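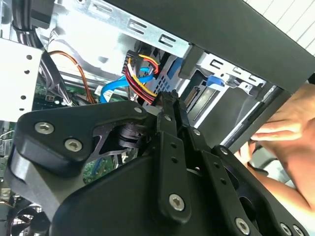 What does a computer do with all the stuff you save?

It turns every bit of it into numbers, really only two numbers, 0 and 1, and keeps those numbers in a place called storage. Your drawing of a horse, your book report, the song you play too much. All zeros and ones once it's in there.

OK so lets go fast, there is a lot to get through.

We use cookies to make this site work better. By staying on this page you agree to our use of cookies. Accept Manage settings

Bits first. A bit is one 0 or one 1. Tiny. Think of a light switch, off is 0 and on is 1. One switch can't tell you much. But put 8 of them in a row and you can make 256 different patterns! Try it on paper if you don't believe me. Start with two switches (four patterns), then three switches (eight patterns), it doubles every time.

A row of 8 bits is called a byte. One byte is enough for one letter in plain English typing. So the word CAT takes three bytes. A capital A is 01000001. Small a is 01100001. Look close, only one of the bits is different.

How big is a story then? Count the letters, and the spaces too. Spaces count! Periods count. A story with 876 letters, spaces and dots in it takes 876 bytes. A longer one with 1265 takes 1265 bytes. Easy. A kilobyte is a thousand bytes, so the first story fits inside one kilobyte and the second one doesn't. (Some people say a kilobyte is 1,024 bytes. Long argument. Skip it for now.)

After that:
a thousand kilobytes is a megabyte
a thousand megabytes is a gigabyte
a thousand gigabytes is a terabyte

A photo from a phone is often a few megabytes. A movie can be a few gigabytes. Pictures are greedy becuase every little dot of color needs its own numbers, usually three of them. How much red, how much green, how much blue. Then the next dot. Then the next.

Now, two kinds of remembering. Kids mix these up all the time and so do grown ups.

Memory (also called RAM) is like your desk. Whatever you are working on right now gets spread out there. Quick to grab. But when the power goes off, the desk is wiped clean. Gone.

Storage is like your closet. Slower to get things out of, but it holds a lot more and it stays put when the power is off. When you press Save, things go from the desk to the closet. That's why your teacher keeps saying save your work!!

My friend Vojtěch Tóth lost a whole school play this way. He was typing it at the library in Makville, a storm knocked the lights out, and he had not saved since lunch. Nearly 451 lines. He had to write the dragon part again and he says the first dragon was better.

What's in the closet? Two main types.

Hard disk. Has round plates inside that spin, very fast, and a little arm that moves over them. The plates have a magnetic coating. Bits are kept as tiny magnetic spots pointing one way or the other. If you hear an old computer hum or click, some of that may be the disk.

Solid state drive. SSD for short. Nothing spins. Bits are kept as tiny electric charges trapped inside chips. Faster, and does better if you bump it. USB sticks work in a similar way.

What about "the cloud"? Not in the sky, sorry. It means storage in somebody else's computers, in a big building, and your stuff travels there over the internet. Still zeros and ones.

Something to try. Write your name in bytes. A is 01000001, B is 01000010, C is 01000011, keep going up by one each letter. Remember there is no 2, so after 1 you have to carry over to the next spot on the left. Tisa did hers on a strip of paper and taped it round her pencil case. Four letters, so four bytes. Long names need long strips, get a big peice of paper.

Words to know: bit, byte, memory, storage, hard disk, SSD.

Next time, how a computer adds two numbers together.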